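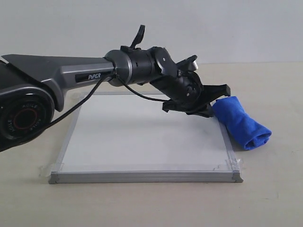
Gripper swap, part 2: checking finger height. I do this before every comparison run, and I like a folded microfiber cloth for it, a bright blue one so the wrist view picks it up. Tape the whiteboard down at the corners first or it'll creep!

1. Load the Trera profile and set speed to 125.
2. Bring the fingers in just above the board, next to the cloth.
3. Close slowly, lift, hold, then open.
4. Save the log and repeat with the Buker fingers (same cloth, same fold, please).

Note: I stop at 115 cycles per set.

Caution: leave slack in the wrist cable before you turn the last joint.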